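Workshop tips: recording good demonstrations at the bench
Clusora workshop notes, Badholm

These are the habits we've settled on for recording arm and hand demonstrations at a workbench. Most of them cost nothing.

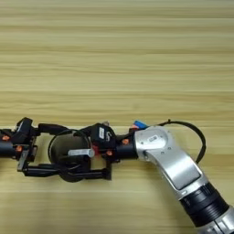 Clear the bench before the first take. Put mugs, offcuts and spare screws in a tub on the floor. A plain surface is easier to reset between takes, and you'll spot a dropped part sooner.

Mark the start position with 2 small pencil ticks. Tape works too, but it lifts at the corners and ends up in the recording.

Record in batches of 10, then stop and watch one back at full speed. If the fingers hide the object the whole way through, change the approach angle and redo the batch.

Vary where the object starts. Shift it a hand's width, turn it, swap the direction you come in from. We did 50 takes from the same spot for the Pralleston job and had to throw out most of them. The arm learned the spot and not much else.

Keep the fumbles if you recovered from them. A slip followed by a second grasp is worth having. Label it "recovered" and carry on. Delete takes where you gave up or bumped the bench.

Check your cables at each break. Leave enough slack for the wrist to turn through its full range, and move the arm by hand with the power off to make sure nothing snags.

Go over the finger screws with a driver at the start of each session. Snug is enough.

Lighting: close the blinds and use the overhead lamps. Afternoon sun moves across a pale tabletop faster than you'd think.

Name files by task, batch and take, in that order. The Panicker sheet has a column for each.

Stop after around 2 hours. Tired operators get jerky, and the jerks go into the data.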